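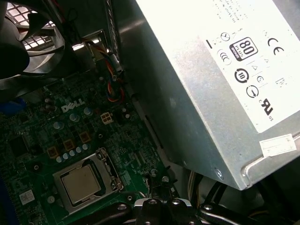
Wrist camera view on the old Dell, with the finger near the CPU socket.

I've been living with the Oravec two-stage insertion method for a while now, so it's time for a proper review. If you missed it, this is the approach from Miroslava Kadlec and Kwabena Sowah that splits a pick-or-press job inside a cluttered box into a coarse approach and a separate learned correction for the last little stretch. They put out the code along with the paper, and a lot of people (me included!) wanted to know if it holds up on somebody else's bench.

Short version: I like it a lot, and I have gripes.

The part I was most curious about is the fine stage. It only looks at the wrist camera, nothing else, and the claim is that it can line up on a plug or a lever from whatever junk is nearby. A PC case is a mean place to try that. The power supply is a big shiny slab hanging over everything, light comes through the rear vent in little squares, and there's a bundle of red, yellow, blue and black wires right where you'd like a clear view. My older setup used to lock on to bright metal and wander off with great confidence. Oravec mostly doesn't. The first time I ran it I kept my hand on the stop button the whole way and then felt silly.

I trained on 200 demonstrations, same as the paper, and then ran 200 trials with the arm starting from different spots. The CPU lever was the easy one, and it missed 16 times. The four-pin power connector was harder, with misses on more than a quarter of the runs, and nearly all of them were the same miss: the finger comes in a hair too shallow and slides along the side. The paper's numbers are better than mine on that one. I wrote to Kwabena and he suggested more demos with bad starting angles, so I added a batch and it did help, though I haven't rerun the full set yet.

Setup took me about 10 hours, most of it calibration. The instructions are fine until you reach the hand-eye step, and then they skip something. You need to redo the camera offset after you swap fingers, and I found that out from a thread where Kamarul Sopacua had hit the same wall. Thank you, Kamarul! Once that was sorted the rest went quickly, and training finished overnight on one ordinary graphics card.

Things I'd change. The logging is a mess, with every run dumped in one folder. The fine stage has no idea when it should give up, so it'll keep nudging at a connector until you stop it, and I ended up writing my own timeout. And cables are still a pain. If a loose one drifts across the view during the last stretch, the correction gets jittery, and the paper only gives that a couple of lines.

Would I pick it over Cleltex? For tight spots, yes. Cleltex is smoother to install and nicer to look at, and if your parts sit out on an open tray you may as well stay with it. Inside a case, with parts stacked over parts, Oravec was the one I kept going back to.

Four stars from me. I'm doing memory sticks next, and I'll add those numbers to this page when I have them.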